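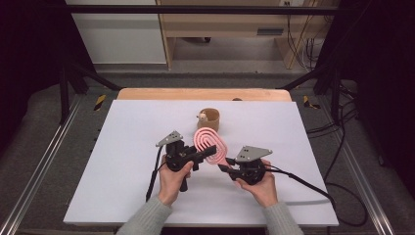

Pink coil up off the white board, animal cup behind it.

August, after lunch

Bench table day again. I put the white board down on the wooden table this time and I'm keeping it there, I don't care what I wrote last month about it being a nuisance to carry. Pale things on pale wood just vanish. The cup is the worst for it (tan cup, light brown rim, tan and white animal, tan table, you see the problem) and against the white it at least has an edge you can find.

Items out of the Lavard crate so far: the pink coil, the cup. I know, two. I meant to do the whole top layer and then got interested.

Pink coil is item 72 in the book. Séverine wrote it in as "spring, pink" and I've crossed that out, sorry Séverine, because anyone reading "spring" is going to go looking in the hardware drawers. I wrote "coil, oval, thick rounded band, pink." Long, but you could find it from that. She says fine, but the label on the bag has to match, so one of us has to redo the label. (Me. I'll do it.) I like it best tilted up, when you can look down into the loops. It's such a cheerful thing! Lying flat it looked like something that had dropped off something else.

The cup is item 104. Small, straight-sided, with a little animal head peeking over the rim. Long discussion of which animal. Nabila says dog and won't hear otherwise, Séverine says bear, I had hamster for most of the morning and have now gone over to not knowing. For the book I've put "animal head on rim" and left the species column blank, which that column allows, I checked. If anyone fills it in with pen I will be cross. Pencil is fine.

Stood the cup behind the coil, toward the far side of the board. Tried it up front first and hated it, I kept reaching around it. At the back it's out of the way and it peers over at whatever you're doing, so it has now got the job of supervisor. Nabila said good afternoon to it when she came in.

Notes on the board itself, for whoever sets up next:

Leave a strip of table showing along the far side. I pushed it all the way back first thing and then couldn't get my fingers under it to lift it.
Wipe it before you start and again before you put anything pale on it. Plain water, soft cloth. The Firness spray left streaks and I went over it twice to get rid of them.
Cables off to the sides, please, left one left and right one right. Cross them and you'll spend the afternoon untangling.
Sleeves! I had the gray sweater on because the room is freezing with the vents going, August or no August, and the knit picks up every crumb. Push them up or bring something smoother. I brought nothing smoother.

Moved the Riviere boxes off the end of the table and under the window. They're still nobody's until Séverine hears back from Zavthorpe about the packing list. The one we have stops at item 414 in the middle of a page, so either there's another sheet or someone went home early. Please don't open them before then, however much they rattle. Nabila, this is mainly to you.

Later, same day

Label for the coil done. Bag was too small once the label was on it, so it's in the next size up, top shelf, left. Cup wrapped in tissue and then unwrapped again, as Nabila wants a proper look at the head tomorrow with the good lamp. It's on the windowsill with a sticky note saying 104. Do not put pens in it.

Still to do: the remaining top layer of the crate, new cloths, and page 3 of the book, where my handwriting gets so bad I can't read the entry above the coil. Might be "saucer." Might be "scissors." Will look in the crate and see which one we've got.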